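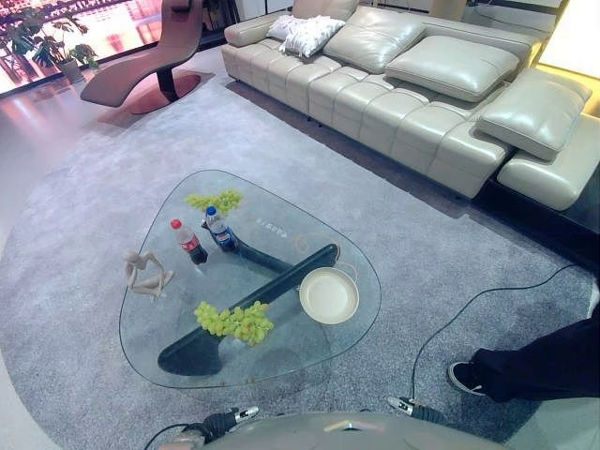
Olbridge Robotics Club
Minutes of the October meeting

Antigoni Theodorakopoulos opened the meeting at 4:30 and welcomed everybody back, with a special hello to the new members, who were very patient while we hunted for the sign-in sheet. Minutes were taken by Ningsih Liew. The September minutes were approved with one spelling fixed (sorry again, Emerson!).

Table-clearing project. Leonidas Zacharopoulos gave us a good long report on the coffee table task, and there was plenty of talk afterward. The team would like to keep the glass top, grapes and soda bottles and all, though Pantelis Tsolakis worries that clear glass makes things harder for the beginners to program around. We went back and forth on this and in the end agreed to stay with glass until the Zekska meet. Leonidas will write up the order in which the items should be picked, with the grapes last. Emerson Assunção asked that whoever drives also checks the gripper cables before starting - a fair point, and everyone agreed.

Money. The club account stands at $473. Spending of $30 on new gripper pads was approved, all in favor.

Zekska meet. Each team gets 20 minutes on the floor, setup included. Antigoni will send in our form and ask whether we may enter 2 teams.

Any other business. Pantelis kindly offered to run a beginners' hour before the next meeting, and Ningsih will put a note about it on the club page. Please return the borrowed screwdrivers.

Meeting closed at 5:45.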